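Flirdale 片区住宅防入侵加固项目
中期进展报告

提交对象：Tuvever 基金 项目管理处
实施单位：Zudlow
项目负责人：Babar Naqvi
技术与数据：Lihua Hao
报告期：第二阶段，截至二月底

一、报告范围

本报告涵盖第二阶段的入户门加固、单元门改造、门窗状态传感器安装及住户培训四项工作。第一阶段的基线调查和选型结论已在上次报告中提交，此处仅在数据口径有变动时引用。财务明细以附表形式单独报送，正文只说明与预算科目有关的偏差。

项目覆盖户数仍为324户，分布在15个单元。报告期内有住户迁出和迁入，登记人变更的房屋按原户号继续跟踪，同意书由新住户重新签署。未重新签署的房屋暂停数据采集，已完成的机械加固保留，不作拆除。

二、总体进度

按批准的工作计划，第二阶段应完成下列内容：
全部单元门的闭门器和锁舌改造；
首批50户的入户门加固和传感器安装；
其余各户的现场勘查和门框分类；
两轮住户培训及培训材料修订。

前三项已完成。培训完成一轮，第二轮顺延至第三阶段初，原因见第七节。关键路径上的工作没有延误，第三阶段的开工条件已经具备。

三、入户门加固

3.1 门框分类

勘查按门框材料和固定方式将入户门分为三类。甲类为钢质门框，灌浆饱满，锁扣板直接固定在框体上；乙类为钢质门框，灌浆不足或局部空鼓；丙类为木质门框，锁扣板以短螺钉固定。分类由两名勘查人员分别判定，结论不一致的由 Lihua Hao 到场复核。

乙类的判定最容易出现分歧。敲击法对操作者的经验依赖较大，同一樘门上午和下午由不同人判定，结果有时不同。自报告期中段起，勘查组增加了内窥检查：从锁扣板螺孔伸入探头，观察孔后填充情况。此后复核量明显下降。内窥检查需要拆下锁扣板，单樘耗时增加，勘查排期相应调整，总工时仍在预算之内。

3.2 加固做法

甲类门只更换锁芯和锁扣板。乙类门先补浆，养护完成后再更换锁扣板。丙类门增加通长加强条，用长螺钉穿过门框固定到墙体，合页侧加装防撬销。

丙类门的墙体条件差异较大。部分墙体为轻质砌块，普通膨胀螺栓的抗拔能力不足，现场改用化学锚栓。该做法在原技术方案中列为备选，本阶段已转为轻质砌块墙的标准做法，方案文本同步更新，更新稿随本报告提交。

3.3 质量抽查

首批50户全部经过完工检查，检查项包括锁舌伸入深度、门缝均匀度、锁扣板固定力矩和门扇启闭力。不合格项集中在门缝均匀度，主要出现在合页磨损的旧门扇上。处理方法为加垫片或更换合页，处理后复检合格。

启闭力一项原先只规定上限，按勘查组建议增加了对老年住户和行动不便住户的单独要求。锁具更换后，这部分住户从室内单手开门所需的力不得高于改造前。加固不得影响火灾等情况下的疏散，这一条已写入验收表首项，未满足时其余各项不再评定。

四、单元门改造

15个单元的单元门均已更换闭门器并调整锁舌。改造前的主要问题是门扇不能自行闭合到位，锁舌搭在锁扣边缘，从外侧轻推即可打开。基线调查中，住户反映较多的“陌生人随意进楼”与此直接相关。

闭门器选型时做了耐久测试。样品在试验门架上连续启闭1000次，每次记录闭合后锁舌是否完全伸出。测试分两组进行，一组使用出厂设定，一组将末段闭门速度调高一档。出厂设定组在后段出现未完全闭合，调高一档的一组没有出现。现场安装统一采用后一种设定，并在维护手册中注明调节位置和方向。

末段速度调高后，关门声增大。紧邻单元门的底层住户对此有意见，已在门框碰撞面加贴缓冲条。缓冲条的厚度需要控制，过厚会再次造成锁舌伸不到位。维护手册给出了允许厚度，物业更换缓冲条时应使用同一规格。

单元门钥匙的管理由物业负责。项目组建议将钥匙发放记录改为按户号登记，物业已采纳，旧记录正在补录。

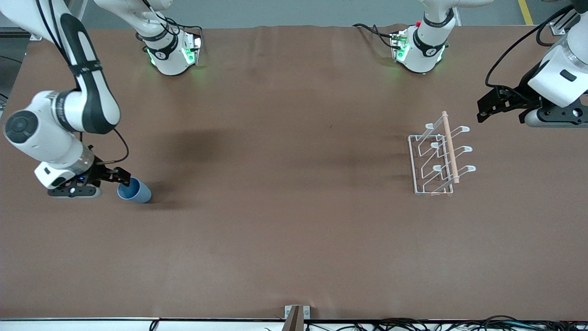

五、门窗状态传感器

5.1 安装情况

传感器采用 Jia 门窗磁，每户安装在入户门和底层或临平台的外窗上，高层住户只装入户门。设备只上报开、关和电量三类状态，不含音频和图像。网关装在住户室内，数据经加密后传至 Zudlow 的服务器，住户可随时断开网关电源，断开不影响门锁使用。

首批各户的传感器均已上线。安装中遇到的主要技术问题是钢质门框对磁铁间距的影响。产品说明书给出的最大间距是在非磁性表面上测得的，装在钢框上时有效间距缩短，门扇稍有下垂就会误报开启。现场做法是在磁铁和传感器下方各加一片非磁性垫块，安装后把门扇上提、下压各一次，确认状态不跳变，再作固定。

5.2 误报

误报按原因分为四类：安装间距不当、门扇晃动、电池低压和网关掉线后状态补报。前两类在加装垫块后基本消除。第四类属于软件问题：网关恢复连接后，服务器把补报的状态按接收时间记录，造成夜间关门被记成清晨关门。Lihua Hao 已修改接收程序，按设备时间戳入库，同时保留接收时间供核对。修改前的记录已重新处理，受影响的统计表已更正。

电池低压的提示阈值偏低，从提示到停止上报的间隔不足以安排上门更换。阈值上调已在测试环境验证，下阶段推送到全部设备。

5.3 报警流程

夜间布防由住户自行设置，系统不替住户设定布防时段。触发后先向住户手机推送，住户未在限定时间内确认的，转至片区值守电话。值守人员只做电话核实，不上门处置；核实有异常或电话无人接听且同时有多点触发的，由值守人员报警。该流程与当地警方沟通过，警方要求值守记录保留触发时间、核实时间和通话结果三项，记录表已按此设计。

部分住户希望把触发信息同时发给不同住的亲属。技术上可以实现，但涉及亲属获知住户出入规律的问题，需要单独的同意程序。目前仅在住户本人提出并书面确认后开通，默认关闭。

六、数据与评估

6.1 评估指标

主要指标为入室盗窃及未遂事件，次要指标为单元门未闭合时长、住户自报的安全感评分和加固部件的完好率。主要指标的数据来自警方按月提供的片区汇总，不含户号，因此只能做片区层面的前后比较。

需要向基金说明的是，片区内此类事件基数较小，单月数字的波动不宜解释为项目效果。本报告不对主要指标作趋势判断，待第三阶段结束、观察期足够后再行分析。对照片区的选取已经完成，匹配变量为房龄、楼层数和租住比例，警方同意按相同口径提供对照片区数据。

6.2 单元门未闭合时长

该指标由单元门上的传感器记录。改造后，各单元夜间未闭合时长均有下降。仍有两个单元偏高，查看后台记录，未闭合时段集中在傍晚搬运物品和投递的时候。物业反映这两个单元的门口有住户用砖块顶门的习惯。项目组在门侧装了带定时释放的门吸，超时自动松开，效果待下阶段数据确认。

6.3 自报安全感

第二次问卷已发放，回收工作尚未结束。与基线问卷相比删去了一道措辞有诱导性的题目，涉及该题的前后比较取消，其余题目保持不变。问卷中新增一道开放题，询问住户最近是否因安全顾虑改变出门或归家时间，回答将用于修订培训内容。

七、住户培训

第一轮培训已在两处活动室完成，内容包括锁具日常使用、钥匙遗失后的处理、陌生人敲门时的应对、外出时的门窗检查以及传感器的布防和撤防。每场结束后安排实际操作，由住户在演示门上完成反锁和紧急开门。

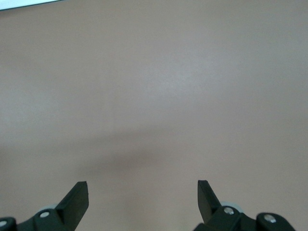
实际操作环节暴露出的问题比讲解环节多。不少住户不清楚新锁芯从室内反锁后，外侧钥匙仍可打开，误以为反锁后家人无法进入，因此长期不反锁。培训材料第一版对此只有一句文字说明，第二版增加了剖面图和操作步骤，并把这一内容提前到首页。另有住户把备用钥匙放在门垫下或电表箱内，讲解时已作提醒，第二版材料单列一条。

第二轮培训顺延有两个原因。一是第二版材料的译文校对未完成，片区内有相当一部分住户以其他语言为第一语言，在译文不齐的情况下开课会影响这部分住户的参与。二是原定活动室因供暖检修停用，替代场地的面积不足以放置演示门。两项问题均已有解决安排，场地由物业协调，译文由 Babar Naqvi 跟进。

培训中不使用具体案件的细节，也不引用未经核实的犯罪数字。这是第一阶段访谈后确定的原则，当时有独居住户表示，以往宣传材料中的案例使其晚间长时间不敢开灯或应门。

八、采购与预算偏差

锁芯和锁扣板按框架合同供货，价格未变。化学锚栓用量高于原估算，差额从五金备件科目内调剂，未超出科目上限，按资助协议无需事先批准，在此报备。

内窥检查所用设备为租用，列入勘查费。缓冲条和门吸为新增小件，列入单元门改造科目。第二轮培训顺延，相应费用结转至第三阶段。

网关供货曾出现一次延迟，供应商更换了外壳模具，新批次的固定孔位与旧批次不同。安装组为两种孔位分别准备了底板，库存已按批次分开存放，领料单增加批次一栏。

九、风险

技术风险主要在丙类门。其余各户中丙类门的比例高于首批，单户工时会相应增加。如遇墙体既非实心砖也非轻质砌块的情况，需现场做拉拔试验后再定锚固方式。试验器材已到位，具备操作资格的人员只有一名，第三阶段拟增加一名。

数据方面，住户迁移会造成跟踪样本的流失。目前流失水平不影响既定分析，若继续上升，次要指标中的安全感评分将改为横截面比较，届时提前书面通知基金。

运维移交是较大的不确定项。项目结束后，单元门维护由物业承担，这一点已有书面意向；传感器服务器和值守电话的长期费用来源尚未落实。可选做法包括由物业统一承担、由有意愿的住户分摊，或在项目期满后关闭联网功能，只保留本地蜂鸣提示。Zudlow 正在测算各方案的年度成本，测算表将随下次报告提交。

十、下阶段计划

第三阶段的工作按以下顺序安排：
先完成乙类门的补浆，利用养护时间安装同单元的甲类门；
丙类门按墙体类型分组施工，轻质砌块墙一组优先；
传感器随入户门加固同步安装，低压阈值更新在安装前推送；
第二轮培训在译文校对完成后开课，每个单元至少安排一个晚间场次；
问卷回收截止后由 Lihua Hao 完成数据清理，原始表格封存，清理规则另附。

十一、提请基金确认的事项

请确认第三节所述化学锚栓做法转为标准做法后的技术方案更新稿。
请确认第二轮培训费用结转至第三阶段。
请就第九节运维移交的三种可选做法反馈意见，特别是项目期满后设备所有权是否可以转移给物业。该项反馈会影响网关的登记方式，希望在第三阶段传感器安装开始前收到。

附件：
附表一 各单元完成情况
附表二 预算执行与科目调剂
附件三 技术方案更新稿
附件四 培训材料第二版（中文校样）
附件五 值守记录表格式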